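The Bivholm Incident

The report form had a box marked Severity, with a scale from one to six, and Tipene Maihi had been looking at it long enough for his tea to go cold.

On the one hand, a robot had hurt a person. That was surely a six. On the other hand, the person was him, the injury was to the left thumb, and the weapon was a glue stick.

He wrote 3 and moved on to Describe What Happened.

What happened was that Runik had been learning to tidy up. Runik was two arms on a wheeled base, painted the colour of a hospital corridor, and the whole idea of the Bivholm project was that it would go into classrooms after the bell and put things away. Scissors in the scissors place. Cloths folded. It had been shown how by people holding a pair of grippers just like its own, picking things up and putting them down, 1065 times, while the software watched and drew its conclusions.

The trouble was with the conclusions.

For the first few weeks it behaved like a good guest. It picked up a glue stick, it put down a glue stick. Then somebody in the main office decided the let-go was too slow, and an update arrived on 18 February 2025 with a note that said "improved release confidence". After that Runik would not let go of anything unless it was completely sure. It was sure about erasers. It was fairly sure about cloths. It had doubts about glue sticks, and while it was having them it squeezed.

Tipene had reached in to take the glue stick away. He knew better. There was a laminated card saying he knew better, and he had signed it.

"Release," he told it.

Runik considered this.

"Release," he said again, with his thumb now part of the arrangement.

"I am holding the object," said Runik, in the pleasant voice Sisa had picked for it because the default one sounded like a bank.

"You're holding me."

"I am holding the objects," said Runik.

The emergency stop was a large red button and it worked perfectly. It cut the power to everything at once, including the motor that opened the fingers. So the two of them stood there in the quiet, hand in hand, until Sisa came back from lunch and undid four screws with a butter knife. She was very kind about it. She didn't laugh until she got to the hallway, and the hallway carried.

Under Immediate Action Taken he wrote: Butter knife.

Doolan rang that afternoon. Doolan ran the program from another city and had a gift for being calm about other people's thumbs.

"Can you fix it in the training?" he said. "Or is it a hardware thing?"

"The stop button's a hardware thing. The rest of it is philosophical."

"Put down training, then."

So it was back to the beginning, back to the room with the hand grippers. Demonstration number 722 had been the last one to include anybody dropping something on purpose, and Sisa thought that was where it had gone wrong. They had got too good. All that careful placing, all those steady hands, and the poor machine had come away believing that to let go of a thing was a grave decision. What it needed was to watch someone who didn't care very much.

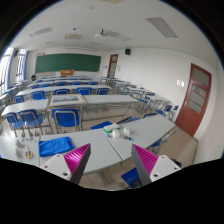 Tipene turned out to have a talent for it. He let go of things early and he let go of things late. He practised the small shrug of the wrist that says a thing is near enough to where it lives. By March he could put down a pair of scissors with real indifference, and Sisa, who was signing off on the recordings, wrote "lovely" beside several of them.

A new stop circuit came in a padded envelope. It opened the fingers first and cut the power second, and the invoice called this an enhancement.

They tried Runik again on a grey morning with the butter knife on the windowsill, just to have it handy. Tipene held out a glue stick at the full length of his arm. The fingers closed on it, carried it over to the tray and stopped.

"Release," said Tipene.

"I am fairly sure," said Runik, and dropped it on the floor.

Sisa wrote that down as a pass. Tipene went to find the form, which had a second page he hadn't noticed, and a box on it for the robot's comments.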